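Kernallow robotics club starts its clothes folding project

11/13/24

The robotics club at Kernallow has begun its largest student project until now, and it is about laundry. The members want to teach a robot arm to fold clothes, and the first part of the work is done by hand, with no arm at all.

The club started in September with 17 students. Most of them had built small wheeled robots at school, but they had never worked with soft things. A box keeps its shape when you lift it. A pair of jeans does not, and this is why the club chose the subject.

For the lessons the students use hand-held grippers with two yellow fingers. One student holds the gripper and moves a garment in the way a robot should do it later. Each try is recorded, and the recordings are then used for training. The plan is to collect 900 good tries before the end of the term. The work is done in ordinary rooms and on ordinary beds, in groups of two, and the groups change their place often so that the colours and the light are not always the same.

Jeans came first on the list. The cloth is heavy and it is easier to grip at the hem than a thin shirt. Shirts, towels and socks will follow.
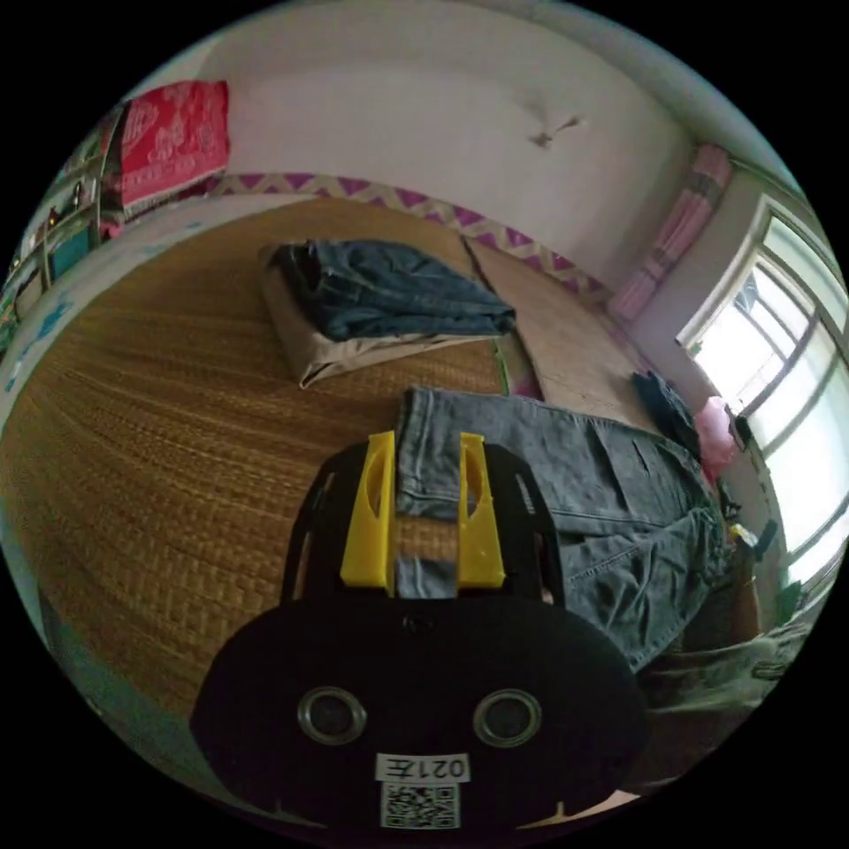
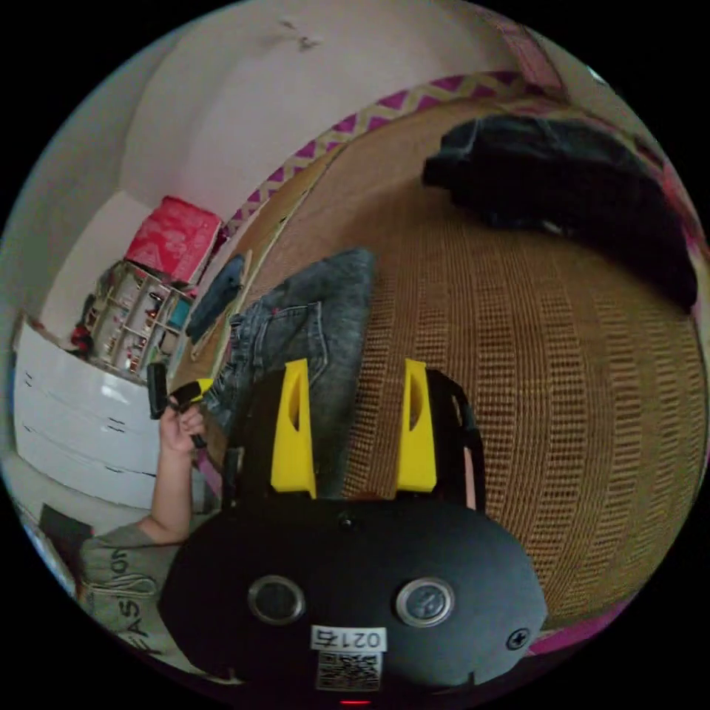

Jeans on the woven mat, with the gripper at work.

Not everyone in the town was sure about the choice of subject. One parent wrote to the club page that folding looked too simple for a whole term, and that she had expected a robot which plays football or climbs stairs. After the open evening she wrote again. She had tried the gripper herself on a towel, she said, and needed six tries to make one fold that she would accept at home, so now she would like to know when the parents can have a course too.

The club has answered that a second open evening is planned, and that visitors may try the grippers again.

The training itself will be made on a computer lent by Joltus, a small repair firm in the town. The students call their project Marari. When the first model is ready, it will be tested on an arm in the Wojcik workshop, where the club has a table for two afternoons each week. The first test will be with one pair of jeans and only one fold, from the legs to the waist.

New members can still join. No knowledge of programming is needed, but they are asked to bring some old clothes.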